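How to Test Whether a Two-Armed Robot Can Put a Shirt on a Hanger

Huvov Bench Notes, household tasks

Putting a shirt on a hanger takes a person a few seconds. For a two-armed robot with multi-fingered hands it remains one of the harder laundry chores, well behind wiping a table or moving cups to a rack. This page describes how to set up a hanging test, how to score it, and what the scores say about whether a machine can take over the job at home.

The procedure assumes that the robot already has calibrated arms, a head camera, and some way of producing motions, either a trained policy or a person driving the arms remotely. Run both if possible. A remote operator's score is the practical ceiling for the hardware.

What you need

One bed or padded table, fixed in position relative to the robot base.
A plain fitted sheet in a color that contrasts with the garment.
Long-sleeved shirts in at least two fabrics, one matte and one slick.
Rigid hangers with a wire hook.
A timer and a log sheet.

Avoid thin wire hangers for the first round. They flex under fingertip load, and the resulting failures are hard to sort from grasp failures.

Step 1. Fix the start state

Lay the shirt face up with the collar pointing away from the robot. Place the hanger beside it with the hook toward the head of the bed. Do not smooth the shirt. A flattened garment raises scores considerably and does not resemble anything that comes out of a dryer.

Step 2. Define the stages

Score each attempt in four stages:

1. Hanger grasped and lifted clear of the sheet.
2. First shoulder inserted.
3. Second shoulder inserted.
4. Collar seated and both shoulders level.

Award one point per stage, with no partial credit. If the second shoulder goes in and the first slips out, the attempt drops back to stage 2 and the timer keeps running.

Step 3. Set the time limit

Use 80 seconds per attempt. Slow attempts that would finish later are recorded as timeouts and kept apart from drops. The two have different causes and should not be merged in the summary.

Step 4. Run the trials

We run 600 attempts per configuration, split evenly between fabrics. Return the shirt to the start state after every attempt, including the successful ones. Swap the garment when the collar begins to lose its shape.

Step 5. Check the shoulders and collar

Most of the disagreement between scorers is at stage 4. Look at the collar and at each end of the hanger separately. Fabric gathered at the chest does not count against the attempt. A shoulder seam riding above the end of the hanger does. So does a collar folded under itself at the back of the neck.

The working area during collar and shoulder handling, yellow shirt on a wooden hanger:
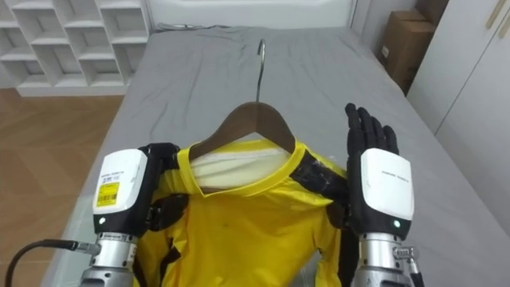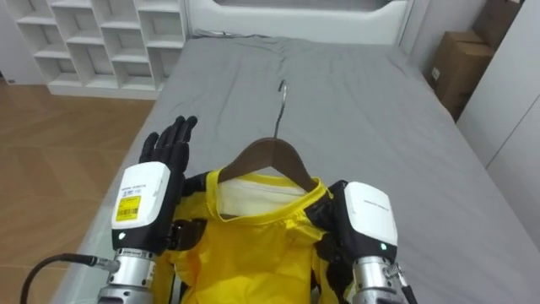
Step 6. Log the failure type

Use a short fixed list: missed grasp, fabric slip, hanger rotation, collar fold, timeout, operator stop. Free-text notes go in a second column. When two types apply, enter the one that came first.

Hanger rotation deserves attention. With one hand on the fabric and the other free, a pull at the shoulder turns the hanger about the hook. A policy that holds only one side at a time has to correct for this continually. Bracing the opposite side removes most of the problem and costs a little speed.

Reading the results

Our log holds 3288 attempts across all configurations. The Noso controller, running without a person, reached stage 4 in 17 percent of attempts on slick fabric. Matte cotton was better but still below what we would call usable. The Lã policy moved faster and dropped more. In both cases stage 3 was where the attempts ended.

Three points follow for anyone comparing systems.

Stage 1 scores say very little. Picking up a rigid hanger is a solved motion on most current hands, and demonstrations that stop there should be read accordingly.

Report autonomous and remote-operated runs in separate tables. The gap between them shows how much of the remaining difficulty is in control and how much is in the hand.

Count resets. A system that needs a person to lay out each shirt has moved the labor to a different part of the chore. The Indau protocol adds a bin-to-bed stage before the hanging stages for this purpose, and total scores fall sharply when it is included.

For shop-floor use, where garments are the same size and arrive in a known pose, a purpose-built hanging fixture is still the better choice. In a bedroom the fixture is no help, and the general-purpose hand is the option left to test. Repeat the full series after any change to fingertip material, and do not carry old baselines across.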